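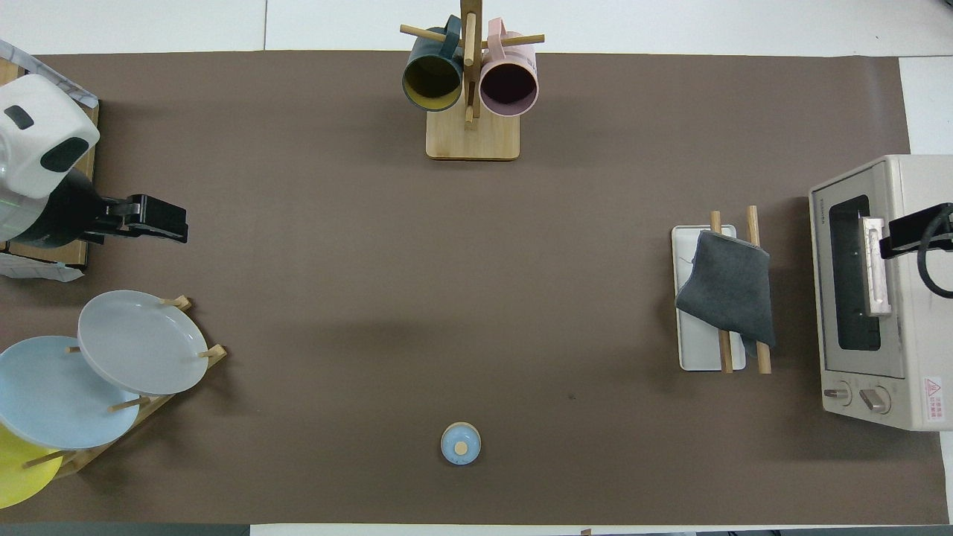
Week 4: Ice cores and what the bubbles tell us

Welcome back! Last week we finished tree rings, which get us back a few thousand years if we're lucky. Now we go a lot deeper, and this is the part of the course I look forward to every September.

How snow turns into a record

Snow falls on an ice sheet and very little of it melts. Next year's snow lands on top, and the year after that, and slowly the lower layers get squeezed. The in-between stage, no longer snow and not yet ice, is called firn. Air can still move through firn. Deeper down the gaps close and the air is sealed in bubbles - real old air, which you can crush out of the ice and measure! I still find that amazing.

Two ages, one sample

This trips people up on the midterm, so go slowly. The bubbles close long after the snow fell. That makes the air younger than the ice around it. The difference is called delta age. Where a lot of snow falls each year, delta age can be small, say 300 years. Where it hardly snows, as in the middle of East Antarctica, it can be 3000 years or more. If you want to know whether carbon dioxide rose before or after the temperature did, you need delta age first.

Temperature from water

The ice itself carries a second record. Water with heavy oxygen (oxygen-18) condenses a little more easily than water with oxygen-16, so an air mass heading for the pole rains out its heavy water along the way. Colder trip, less oxygen-18 in the snow. Write that down and draw the little cloud diagram from the board.

Worked problem

A core section has ice dated to 951 years before present. Delta age at the site is 300 years. How old is the air?
951 - 300 = 651 years before present.
Now try it with ice dated to 3000 years and a delta age of 1000.

Reading for Friday

Takagi handout, sections 2 and 3 (skip the box on methane)
Faulkner notes, the firn chapter only

Junpei Tsuchiya is running the help session again, same room as before. Bring your plots from problem set 3, even half-done ones.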